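About Flivuveo

Flivuveo is a small company in Gurnow that repairs and refinishes wooden furniture. We fix chairs, tables, dressers, beds, desks and cabinets for households, schools, restaurants and a few hotels. We also sell a short line of replacement parts and finishes under the name Gurosari, and we teach evening classes in basic furniture repair.

We have been doing this work for 23 years. The shop opened in a rented garage behind a print shop and moved twice before it reached its present building on Lorente Street. We bought that building after renting it for six years. It used to be a feed store, and the loading door at the back is wide enough to bring in a dining table without taking the legs off.

What we do

Most of the furniture that comes to us has a loose joint. Chairs loosen first, usually where the back legs meet the side rails of the seat. We take the joint apart, clean out the old glue, glue it again and clamp it overnight. If a previous owner has put screws or nails through the joint, we take those out and plug the holes. A chair with one loose joint often has four or five more on the way, so we check all of them and tell you what we find before we start.

We also do the following work:

Surface repair, including burns, water rings, dents and deep scratches
Full stripping and refinishing
Veneer patching and replacement
Drawer repair, including worn runners and split bottoms
Cane and rush seats
Matching and making missing parts such as spindles, knobs and moldings
Table leaf storage slides and extension hardware

We do not do upholstery beyond simple drop-in seats. We do not repair pianos or musical instruments. We do not work on furniture with active insects. If you see fresh powder under a piece, please have it treated before you bring it in.

How a repair works

You can bring a piece to the shop during open hours or send us photos by email. With small pieces it is easier to bring them. We look the piece over, write up an estimate, and give you a copy. The estimate is free and good for 60 days. If we open a joint and find more damage than we expected, we stop and call you.

Repairs are done in the order they come in. A single chair is usually ready in two weeks. A full refinish takes six to eight weeks, mostly because each coat has to cure before the next one goes on. We get very busy before the holidays and very quiet in January, which is a good time to bring in a dining set.

We ask for a third of the price when you leave the piece and the rest when you pick it up. We take checks and cards. Finished work is stored free for 30 days, and after that there is a small weekly charge. 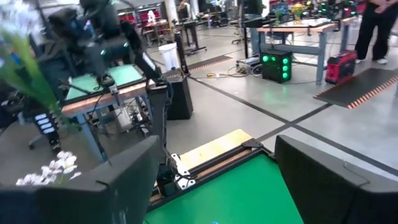
Delivery is available inside Gurnow and the towns next to it. We have one van and two people who load it. Everything is wrapped in blankets and strapped upright where possible. We will carry a piece to any floor as long as the stairs allow it, so please measure the turns before booking. Marble and glass tops travel separately from their bases.

Our work for schools and businesses

Last year we repaired 538 chairs for schools and restaurants. Restaurant chairs get harder use than anything else we see, and they tend to fail in batches. We pick them up ten or twenty at a time so that the dining room can stay open, and bring back the last batch when we collect the next one.

Schools mostly send us library furniture and old oak desks. Library tables are worth keeping. The tops are usually solid wood, thick enough to be sanded several times, and a new table of the same weight costs far more than the repair. We do this work over the summer when the rooms are free. Schools and nonprofit groups get a lower hourly rate. Please ask for the business price sheet.

Gurosari parts and finishes

The Gurosari line began as things we made for ourselves. We could not find wooden drawer runners in the sizes used on older dressers, so we cut our own, and other shops began asking for them. There are now 292 items on the list. They include drawer runners, chair spindles, corner blocks, wooden knobs, seat blanks, two kinds of paste wax and a wiping varnish in three sheens.

The parts are sold unfinished so that you can match them to your piece. Maple and oak are kept in stock. Walnut and cherry are cut to order and take about three weeks. If you are not sure of a size, trace the old part on a piece of paper, write the thickness next to it, and mail it to us or bring it in.

We do not sell stain. Color varies too much from one piece of wood to the next, and we would rather mix it with the piece in front of us.

Classes

We hold evening classes in spring and fall. Nearly 700 people have taken one since they began. The classes are small and you work on your own furniture. The basic course runs for five evenings and covers taking a chair apart, cleaning joints, gluing, clamping and simple finishing. A second course covers veneer and drawer repair. You should take the basic course first unless you already have some experience.

Bring one chair or other small piece, closed shoes, and an apron if you have one. Glue, clamps, sandpaper and hand tools are provided. Please do not bring anything painted before 1978 without talking to us first, as old paint can contain lead and has to be tested. Students must be 16 or older, and anyone under 18 needs a signed form from a parent.

The class list for each season goes up on the website and on the board by the front counter. If a class is full, ask to be put on the waiting list. Places do open up in the week before the start.

How we think about old furniture

Most of what we repair is not valuable in the sense of an auction. It is a kitchen table, or a rocking chair that has been in the house a long time. We try to keep the cost of the repair in line with what the piece means to its owner and how it will be used. Sometimes the right answer is a bit of glue and a coat of wax. We will tell you if a piece may lose value by being stripped, and in that case we suggest cleaning the old finish first.

We use hide glue on older pieces because the next repairer can take the joint apart with heat and moisture. On modern chairs that get heavy use we use a yellow wood glue. The invoice says which one was used, along with the finish, so keep it in a drawer of the piece if there is one.

Every joint we glue is covered for two years. If it comes loose in normal use, bring the piece back and we will redo it at no charge. The cover does not include damage from flooding, from storage in a damp basement, or from a chair being leaned back on two legs.

Visiting us

The front counter is open on weekday mornings and afternoons, with an hour off for lunch at noon. There is parking on the street and two spaces by the loading door. Please ring the bell at the back if you have something heavy and we will come out with the cart. The front step is four inches high, and there is a level entrance on the side facing the alley.

Prices on this page and on the printed sheets are in effect from January 1, 2020. Estimates written before that date are honored at the old rate until they expire.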